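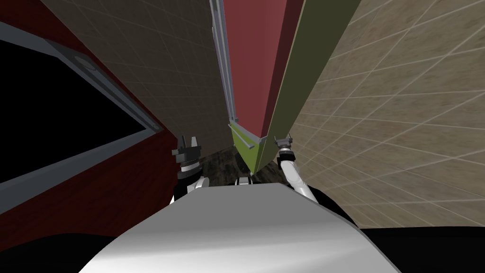 Page last changed: February 2026

Dratwood Entertainment Desk
Minutes of the planning meeting for the Breten Awards live show

Present: Sorcha Cowie (producer, chair), host, web editor, sound, two camera operators, booking, floor manager
Apologies: graphics
Notes taken by the web editor

1. Minutes of the last meeting
Accepted with one change. Under item 4, "the host will write the opening" should read "the host and the web editor will write the opening."

2. Matters arising
The Brumier Theater has confirmed that we can use the side lobby for arrivals. We will have it from noon until the end of the show. The theater has asked us not to tape cables to the marble steps. Sound will bring rubber mats.
The parking question is still open. Sorcha will call the theater again.

3. Running order
Sorcha handed out a new running order. The arrivals segment comes first, then the opening song, then the supporting actor awards. The lifetime award has been moved to just before the final break. The host asked for it to go earlier, as guests at that table left before the end last time. After discussion the order was left as it is, and booking will ask the guests' publicists how long they plan to stay.
The musical guest now has one song and not a medley. The arrivals segment is 14 minutes long. Camera felt this was too short for the number of people on the list. Sorcha said it cannot be longer without cutting the interview with the costume designers, and she does not want to lose that.

4. Guest bookings
Booking reported over 68 replies to the invitations. Most of the nominated actors are coming. Two of the presenters have not answered and their agents have been reminded.
One nominee will be filming out of the country and has asked to appear by video. It was agreed to take a recorded message. A live link was discussed and turned down on cost. The message has to be with us a week before the show so that it can be captioned.
There was a question about a nominee whose engagement was in the news. It was agreed that the host will not bring it up unless the guest does first. The same goes for health matters and family matters for any guest. The web editor will put this in the notes given to the arrivals reporters.

5. Live stream
Gowda will carry the stream again. The web editor has gone through last year's report with them. The picture froze twice during the opening song and the sound was ahead of the picture for most of the second half. Gowda say both faults came from the backup encoder and that it has been replaced. Sound would like to see this tested at the theater and not only at their office. Agreed. A test will be set up on the day the stage is built.
Comments on the stream will be on, with a short delay. Two people are needed to watch them. The web editor is one and is looking for another.

6. Music rights
The opening song is cleared for the live show and for replay. The songs used under the nominee clips are cleared for the live show only. Unless this changes, the replay version will need different music in that part. Sound asked to know by the end of the month, as new music means a new mix.

7. Photos and clips
Stills from arrivals will go on the site during the show. Captions must have both the name of the guest and the film or series they are there for. Last year several had only a first name, and one supporting actress was captioned as her co-star.
Clips will be cut the same night, with the winners' speeches going up first. Interviews can wait until morning.

8. Host's script
A first draft was read. The opening runs long. The joke about the theater's seats was taken out at the theater's request. Names that are hard to say will be spelled out by sound in the script, and booking will check them with the agents.

9. Other business
The floor manager needs 11 headsets and we own fewer than that. Sorcha approved renting the rest.
Camera asked about food for the crew. Sandwiches, same place as October, with more without meat.

10. Next meeting
To be held at the Brumier Theater so that camera can look at the lobby. Sorcha will send the time by email.

Actions
Sorcha Cowie: parking, headset rental, next meeting time
Booking: publicists, presenters' agents, name checks
Web editor: notes for arrivals reporters, second person for comments, replay rights
Sound: rubber mats, stream test with Gowda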